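Ticket 228: Gripper command lags arm pose in recorded teleop demos (sim)
Project: Plutidis
Component: Muli teleop bridge
Status: Resolved
Priority: Medium

Summary
Demonstrations recorded by remote control in the simulator replay with the gripper closing late. Arm trajectory is correct. Affects the pen and bowl scenes. Hand-guided demos on the bench arm are not affected.

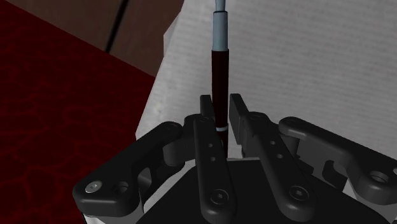
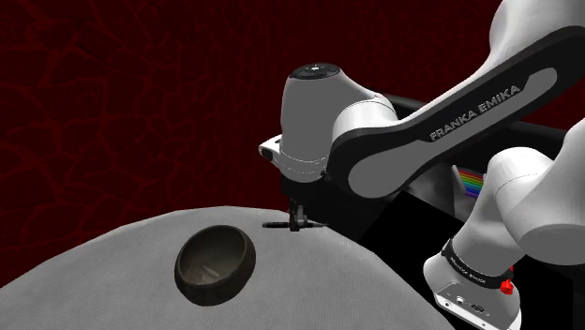 Environment
Muli bridge, current main. Skistell recorder, default config. Grimel handheld controller over USB. Physics and render on the same workstation.

Steps to reproduce
1. Load either scene and start the recorder.
2. Drive the arm to a grasp pose with the controller and close the gripper while the arm is still moving.
3. Stop, save, replay open loop.

Expected: gripper closes at the same arm pose as in the live session.
Actual: gripper closes late. The fingers shut after the arm has started to lift.

Log

Mon 09:40
Replayed 66 saved demos. All show the offset. Those where the operator paused before closing still succeed, so the fault was masked in the earlier batches.

Mon 10:25
Compared timestamps. Arm state is stamped at the physics step. Gripper command is stamped on arrival at the recorder. Delay between the two is constant at 228 ms.

Mon 11:10
Swapped the controller for keyboard input. Same delay. Controller and USB ruled out.

Mon 13:30
Turned off rendering. Same delay. Not a frame rate problem.

Mon 14:15
Found a smoothing filter on the gripper channel in the bridge. It was added to suppress trigger chatter and was never applied to the arm channel. Window is set in the bridge config, key grip_filter_ms, value 700. Setting it to 0 removes the delay, but the chatter returns and the fingers flutter on a light trigger pull.

Mon 15:50
Replaced the filter with a threshold and hysteresis on trigger position. No delay on replay, no flutter. Re-recorded 2 demos, one per scene. Both replay correctly.

Resolution
Filter removed from the gripper channel. Gripper and arm are now both stamped at the physics step. Old config files containing grip_filter_ms will load with a warning and the key is ignored.

Existing data
Do not shift the old gripper timestamps by a fixed amount and call it done. The filter also rounded off partial closes, and that information is not recoverable. Demos with a full close and a clear pause can be kept. Label the remainder as legacy and leave them out of the training set until they are re-recorded.

Follow-up
Add a replay check to the recorder so a demo is flagged at save time if the grasp fails. Tracked separately.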